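Put the gripper on the service sheet

9 Aug 2019

Most maintenance plans for a robot cell cover the arm, the cabling and the guarding. The hand-held gripper that people use to record the movements gets a line at the bottom, if it gets one at all. I think that is the wrong way round, and I have thought so since April, when we lost 2 days at Ploranbridge to a loose screw.

The arm in our Lundach cell was fine. Yeison Quispe had checked it from base to wrist. The fault was in the hand tool, where one finger had worked slack at a hinge and closed later than the other. Every recording made with it carried the same error, and the arm copied it faithfully. We threw away 50 of them.

Soft goods are hard on a tool of this sort. A box gives you a clean stop. Cloth bunches, slides between the pads and pulls the fingers sideways.

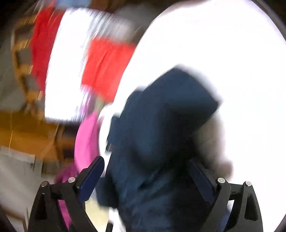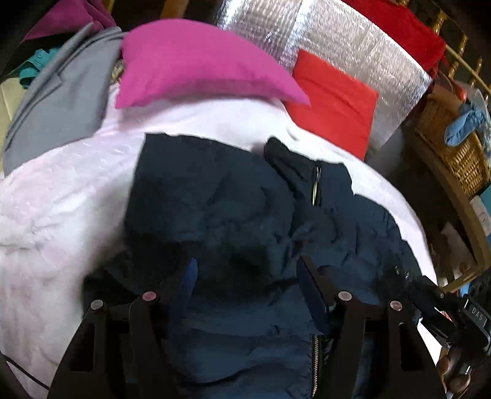
Navy fabric at the fingers in both.

My view is that the hand tool should be looked after on the same schedule as the arm, by the same person, on the same sheet. Check the fasteners at the start of each shift. Wipe the pads and pull out any lint. Close the fingers on a gauge block and see that they meet it together. Then wipe the lens. The whole job takes 4 minutes.

Vilgot Blomqvist disagrees with me. He would sooner keep spares and swap a tool when the recordings start to look wrong. That suits a site with plenty of stock, but it relies on somebody spotting the fault, and at Ploranbridge we were well into a batch before anyone did. A worn pad is harder still to spot on a screen.

I would also give each tool its own number and write that number against every session. We did not, so we had to go back through 2,000 recordings to find the bad ones. Yeison has now scratched numbers into the housings with a scriber. The printed labels are still on order.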